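第4章 示教与录制

本章适用于 Skomo 双臂工作站，控制柜为 Wolach 系列，录制软件为 Nemimura。本章内容修订于02/01/2022，修订人为 Costel Dinu 和 Imelda Calimlim。装有旧版录制软件的工作站，菜单名称可能与本章略有出入，操作顺序相同。

开始之前请确认已经完成第2章的安装和第3章的标定。没有标定过的工作站可以示教，也可以回放，但录下来的数据换一台工作站就不能用了。

4.1 两种示教方式

Skomo 支持手动拖动和遥操作两种示教方式。

手动拖动：操作员握住机械臂腕部，直接把机械臂带到需要的位置。控制柜在此期间只补偿重力，不主动驱动关节。适合录制固定的点位、靠近夹具的插入动作，以及用于校验标定结果的短轨迹。

遥操作：操作员坐在操作台前，用一对主手控制工作台上的两条从臂。主手转多少，从臂就跟着转多少，夹爪开合由主手末端的扳机控制。适合录制连续动作，特别是两条臂需要同时动作的任务。

两种方式录出的文件格式相同，文件头里的 source 字段会注明来源。训练时可以混用，但拖动示教时操作员的手会进入相机视野，用于视觉训练的数据请一律用遥操作录制。

提示：第一次使用本机的操作员，请先用手动拖动熟悉两条臂的活动范围，再上操作台。

4.2 左右的约定

本手册中的“左臂”“右臂”以机器人自身为准，即站在两个基座后方、面向工作台时的左右。顶部相机和前置相机装在工作台的操作侧，朝向基座，所以在相机画面里，左臂出现在右边，右臂出现在左边。

软件界面默认不做镜像。如果操作员习惯镜像画面，可以在“显示”菜单里打开“预览镜像”。这个选项只影响屏幕，不影响写入文件的图像。

操作台上的主手也按机器人的左右接线。操作员坐在工作台正面时，默认映射为左手控制左臂。如果觉得方向别扭，请到“映射”页更改，不要调换主手背后的插头。

注意：调换插头后，主手的零位与从臂的零位不再对应，使能瞬间从臂会快速移动。Thampi 厂区的那台样机就因此撞弯过一块手指片。

4.3 示教前的检查

每次开机后，以及更换任务后，按下列顺序检查。

1. 检查急停按钮。操作台和工作台各有一个，两个都应处于弹起状态。按下其中任意一个，确认控制柜面板显示“急停”，再旋开复位。

2. 检查基座状态灯。上电完成后两个基座的状态灯应为绿色常亮。黄色闪烁表示关节正在自检，请等待。红色表示有故障，请查看第7章。

3. 检查线缆。沿每条臂的外侧从基座看到腕部，线缆应有余量，不应绷紧，也不应夹在两节连杆之间。用手轻拉腕部接头，接头不应松动。

4. 检查夹爪。在“手动”页分别点击两侧夹爪的“打开”和“闭合”，手指应能走完全程。手指内侧的橡胶垫如有翘边，请先更换。

5. 铺平台布。台布可以有小的褶皱，但物品摆放区内不应有鼓起的地方。台布的前沿用台边的夹具压住。

6. 清理台面。把与任务无关的工具、螺丝、扎带全部拿走。相机会把它们录进去，夹爪也会碰到它们。

7. 确认光照。关闭会移动的光源，拉好窗帘。同一个任务的数据应在同样的灯光下录制。白天和晚上各录一半也可以，但请在任务说明里写清楚。

8. 在“相机”页查看每一路画面。画面应清晰、没有卡顿，时间戳一列不应出现红色。

警告：进行第4步时，请勿把手指放在夹爪之间。夹爪在“手动”页没有力限制。

4.4 手动拖动示教

4.4.1 进入拖动模式

1. 在“手动”页选择要拖动的臂。一次只能选一条。

2. 用一只手托住该臂的前臂，另一只手握住腕部。

3. 按住腕部侧面的使能键。听到制动器松开的声音后，臂会变轻。

4. 如果臂自行下沉或上浮，马上松开使能键，到“负载”页检查夹爪型号和负载重量是否设置正确。

5. 慢慢移动机械臂。遇到阻力时不要用力推，那通常是关节到了限位。

松开使能键，制动器立即抱紧，臂停在原处。中途需要换手时，先松开使能键，换好手再按住。

注意：不要握着夹爪外壳或者线缆拖动。外壳靠卡扣固定，受力后会脱开。

4.4.2 记录点位

到达目标位置后，松开使能键，等臂完全静止，再在软件里点击“记录点位”。点位按先后顺序出现在左侧列表中，可以改名，也可以拖动调整顺序。

点位名称建议写动作，例如“盘上方”“盘边下探”“夹取”“抬起”。只写“点一”“点二”，过几天就认不出来了。

相邻两个点位之间默认走关节直线。靠近台面的一段请改为“末端直线”，否则夹爪可能以弧线扫过旁边的物品。改过之后，先以低速单步执行一次。

4.4.3 记录连续轨迹

1. 点击“连续录制”，软件进入等待状态。

2. 按住使能键，录制自动开始。

3. 拖动机械臂完成动作。

4. 松开使能键，录制自动结束。

5. 在弹出的窗口中选择“保存”或“丢弃”。

手抖会留在轨迹里。可以在“平滑”选项中处理，一般用“弱”就够了。选“强”会把夹取前的短暂停顿一起抹掉，夹爪还没有到位就会闭合。

4.5 遥操作示教

4.5.1 对齐主手和从臂

使能之前，主手的姿态必须和从臂接近，否则软件会拒绝使能。

1. 在“遥操作”页点击“回到起始姿态”，两条从臂移动到任务的起始姿态。移动过程中，任何人不得靠近工作台。

2. 坐到操作台前，双手握住主手，把主手摆成与屏幕上的虚影一致的姿态。每个关节对齐后，对应的圆点变为绿色。

3. 所有圆点变绿后，踩下脚踏并保持。从臂会用3秒时间缓慢贴合主手的姿态，在此期间请握稳，不要动。

4. 听到提示音后即可开始操作。

5. 松开脚踏，从臂停住。再次踩下时需要重新对齐，软件会显示差得最多的那个关节。

提示：对不齐的多半是腕部最后一个关节，它可以多转一整圈，看起来姿态一样，读数却不同。往回转一圈再看。

4.5.2 操作习惯

动作要匀速。初学者容易在空中移动得很快，到物品上方又突然停住，从臂跟随时会有轻微过冲，夹爪就会碰倒物品。靠近物品之前先慢下来，慢到可以随时停住。

看实物，少看屏幕。操作台离工作台很近，眼睛直接看夹爪更容易判断高低。被手臂挡住的时候再看腕部相机画面。

扳机轻扣。扳机的行程对应夹爪的开度，扣到底表示全闭合。软的物品扣到刚好夹住为止，不要习惯性地扣到底。夹持力可以在“夹爪”页限制，修改后要写进任务说明，同一个任务内不要再改。

不用的手也要握着。只用一条臂的动作，另一只主手同样处于使能状态，放开后它会因自重下垂，对应的从臂跟着下垂。确实需要腾出一只手时，先在主手底部拨动锁定开关。

连续操作30分钟后请休息。手臂疲劳后录的数据，停顿和修正都会变多，复查时往往要删掉。

4.5.3 缩放和偏移

“映射”页有“位移比例”一项。默认主从同比例。做插接一类的精细动作时可以调小，主手移动较大的距离，从臂只移动较小的距离。调小之后从臂够得到的范围也会变小，需要配合“离合”使用：按住主手侧面的离合键，从臂保持不动，把主手移回舒服的位置，再松开。

录制中可以使用离合，软件会把离合期间标为 hold。训练脚本默认剪掉 hold 段。如果任务本身需要等待，例如等水流完，请不要用离合来等，握住主手不动就可以。

4.6 录制一段数据

一段数据（以下称“一条”）指从起始姿态开始，到任务完成并回到安全位置为止的一次完整操作。

1. 在“任务”页新建任务，或者选择已有任务。任务名称用英文小写，单词之间用下划线，不要加日期和人名。

2. 填写任务说明。写清楚用到的物品、起始摆放、完成的标准。

3. 填写操作员。从下拉列表中选择自己的名字，不要借用别人的。复查时需要找到当时操作的人。

4. 按任务说明摆放物品。

5. 两条从臂回到起始姿态，完成对齐。

6. 短踩录制脚踏，提示音响一声，录制开始。

7. 完成任务。

8. 再次短踩录制脚踏，提示音响两声，录制结束。

9. 选择结果：“成功”“失败”或“作废”。

“失败”与“作废”的区别如下。任务没有完成，但操作过程正常，选“失败”，例如物品滑落后没有捡起来。操作过程受到干扰，选“作废”，例如有人走进画面、相机断开、忘记摆放物品。失败的数据会保留，作废的数据在当天结束时自动清除。

物品滑落后又捡起来并完成了任务，选“成功”，同时勾选“含修正”。含修正的数据有用，请不要为了好看而重录。

每录一条，物品的位置都要有变化。变化范围写在任务说明里，一般是在台布上移动或者转动一些角度。不要每次都放回同一个印子上，也不要为了省事只在离夹爪最近的地方摆。

注意：录制过程中不要伸手去扶物品。如果物品即将掉下工作台，让它掉，然后选“作废”。

4.7 双臂任务

双臂任务比单臂任务多出两个问题：谁先动，以及两条臂会不会互相挡住。下面以厨具任务为例说明。该任务使用一只盘子、一件放在盘子里的玩具食物和一口小锅，要求右臂从盘中取出食物，左臂持锅，最后把食物放进锅里。

4.7.1 摆放

1. 盘子放在右臂一侧，食物放在盘子里，每条更换食物在盘中的位置。

2. 小锅放在左臂够得到的地方，锅口朝上。

3. 盘子和锅之间留出空当，宽度以两个夹爪同时下探时不相碰为准。

4. 用“手动”页的低速移动，试一次两个夹爪同时到位的姿态，确认线缆没有挂到锅柄。

4.7.2 操作

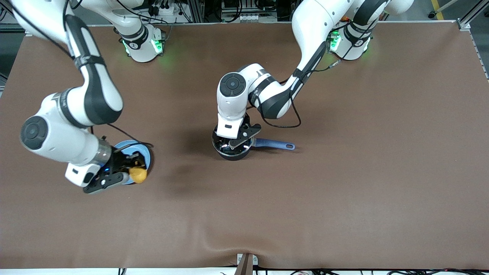
双臂任务里，持物的一侧应先夹稳并停住，取物的一侧再做精细动作，这样操作员在同一时间只需要盯住一个夹爪。左夹爪竖直向下，从上方夹住锅沿；蓝色锅柄向画面右侧伸出，没有横在两个夹爪中间，右夹爪过来时不会碰到它。右夹爪斜向伸到浅蓝色盘子上方，手指对着盘中的黄色物品，腕部没有越到锅的一侧。左前臂旁边的黑色线缆垂成一段弧线，这样的松弛程度是合适的，操作中应留意它不要垂到锅柄上。

具体步骤如下。

1. 移动左臂到锅的上方，夹爪竖直向下，手指分别对准锅沿的内侧和外侧。

2. 下探到手指越过锅沿，扣扳机夹住。手指不要顶到锅底，顶到锅底时前臂会轻微上抬，操作员从主手上感觉不到。

3. 左手保持不动。右臂从盘子外侧接近，夹爪张开到略大于食物的宽度。

4. 右夹爪下探，夹住食物。手指可以轻触盘面，但不要带着盘子移动。

5. 右臂先竖直抬起，高过锅沿，再平移到锅口上方。

6. 松开右夹爪，让食物落入锅中，右臂按原路退回。

7. 右臂退到盘子一侧后，左臂再把锅放下，松开夹爪，竖直抬起。

8. 两条臂回到安全位置，结束录制。

提示：第5步不要贴着台面平移。夹爪外壳比手指宽，低位平移时容易刮到锅沿。

熟练之后，第1步和第3步可以同时进行。同一批数据请统一做法：或者都先左后右，或者都同时。Rosalinda Cruzado 整理厨具任务时，把两种做法分成了两个任务，训练结果比混在一起时稳定，现在各组都照此办理。

4.7.3 防碰撞

软件会计算两条臂之间的最小距离。距离过近时主手会振动，继续靠近时从臂停住，屏幕提示“臂间距离”。此时把任意一只主手往回移动即可恢复，不需要重新对齐。

手里拿着的物品不参与计算。锅柄、长勺等伸出夹爪之外的部分，软件并不知道，需要操作员自己看着。

警告：不要为了录制方便而关闭“臂间距离”保护。关闭后需要管理员密码才能再次录制。

4.8 复查

每个任务录完后，由操作员之外的人复查。复查在“数据”页进行。

1. 按时间排序，逐条播放。播放速度可以加快，但夹取和放置的瞬间请用原速。

2. 检查起始画面。物品应在任务说明规定的范围内，台面上没有多余的东西。

3. 检查结果标记是否与画面相符。

4. 检查各路相机是否同步。夹爪闭合的瞬间，顶部相机和腕部相机应在同一时刻显示闭合。

5. 检查结尾。食物、工具等应在规定的终点位置，机械臂应已离开物品。

6. 有疑问的条目点“退回”，写明原因。原因要具体，“不好”“重录”不算原因。

退回的条目由原操作员确认。双方意见不一致时，交给 Eduardo Buenaventura 决定。

一个任务录满1000条后，软件会提示归档。归档后的任务只读，需要补录时请新建后续任务，并在说明中注明前一个任务的名称。

4.9 回放

回放用于确认录制的轨迹能被机械臂重新执行。回放不使用相机，机械臂按记录的关节角度运动，物品位置不同就会夹空。

1. 清空两条臂之间以及台面上方的空间。

2. 选择一条数据，点击“显示起始画面”。半透明的起始画面会叠加在实时画面上。

3. 按叠加画面摆放物品，使轮廓重合。

4. 速度设为最低，点击“回放”，一只手放在急停按钮上。

5. 低速回放没有问题，再用原速回放。

如果低速正常而原速夹空，请检查夹爪的延迟设置。更换过夹爪的工作站需要重新测定延迟，步骤见3.9节。

4.10 常见问题

踩下脚踏后没有反应。
检查脚踏插头，再查看“遥操作”页右上角的状态。显示“未对齐”时请重新对齐；显示“占用”时，说明“手动”页还开着，请关闭该页。

从臂跟随有明显滞后。
先关闭其他正在读取相机的程序。仍有滞后时，在“网络”页查看主手连接，应为有线连接。

夹爪闭合后物品滑落。
检查橡胶垫上是否有灰尘或油污，用不掉毛的布擦净。夹锅沿一类的薄边时，应让锅沿位于手指中部，只用指尖夹容易转动。

录制结束后文件大小为零。
磁盘已满，或者录制时间太短。少于一次完整心跳周期的录制不会写入文件。清理磁盘请联系 Jericho Macapagal，不要自行删除数据目录。

状态灯正常，但一条臂不能使能。
查看该臂是否在关节限位附近。用拖动模式把它带离限位，再回到起始姿态。

预览画面左右与实际不符。
查看“预览镜像”是否打开，并参考4.2节。

4.11 结束工作

1. 让两条臂放下手中所有物品，夹爪打开。

2. 点击“回到停放姿态”，等待两条臂停稳。

3. 在“数据”页点击“同步”，确认没有待上传的条目。

4. 关闭 Nemimura，再关闭控制柜电源。顺序不能颠倒。

5. 把任务用的物品收回对应的箱子，箱内附有清单。缺少的物品写在清单背面。

6. 主手放回支架，拨上锁定开关。

断电后制动器保持抱紧，机械臂不会下落。需要在断电状态下移动机械臂时，请按第6章释放制动器，并由两个人操作。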